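Giving up the car, four months in

I sold the car in February. It was 21 years old and had failed its MOT on the rear brakes and a sill, and the garage wanted more than it was worth to put right. I took the scrap money and told myself I would look for another one in the spring. I haven't looked yet.

Most of what I've learned is to do with the bus. The 51 goes from the end of our road to the station and runs every half hour, except between two and four in the afternoon, when it runs when it likes. The 4 is better but means walking up to Drorkgate first, which is fine in dry weather. I missed a dentist's appointment in the first week because I read the Sunday timetable on a Tuesday. The dentist charged me for it.

Food shopping took some sorting out. I used to do one big shop every fortnight and fill the boot. Now I go three times a week with a rucksack and buy what I can carry. We eat more vegetables, as the greengrocer is on the way home and the supermarket isn't. We throw less out too. Heavy things are still a nuisance. Cat litter and potatoes on the same day is a mistake you make once.

For bigger loads I bought a second-hand trolley, the sort with two wheels and a tartan bag. My daughter won't be seen with it. It pulls to the left and the stand has gone, so it has to be leant against something, but it has carried compost, paint and a microwave.

The money is the part people ask me about. I kept every receipt for a month, buses and trains and two taxis, and it came to 57 pounds. The insurance on its own used to be nearly that. I had also forgotten how much went on parking, which I never thought of as a car cost because it went out in coins.

What I miss is visiting people. My brother lives in a village with one bus a day, and it leaves before I could get there. Oddur Overgaard from work has driven me over twice and refused petrol money both times, so I gave him a jar of marmalade and he took that. I don't want to become the person who always needs a lift, so last month I went by train and took the bike for the last bit. It rained from the station to his gate. My brother lent me some trousers that stopped well above the ankle.

I sleep on the train, which I couldn't do at the wheel. I have read four library books since March. My knees are no worse – I had expected them to be – and I know the names of two of the drivers on the 51.

There is a car club starting up near the station, and I've picked up the leaflet. You pay by the hour and the nearest bay would be behind the library. I'll probably join before winter, for my brother's and for the tip, and see how often I use it.
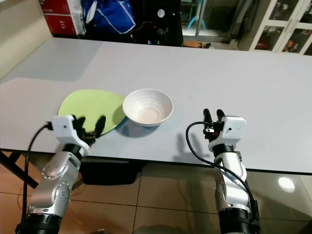 Light green plate, long white table.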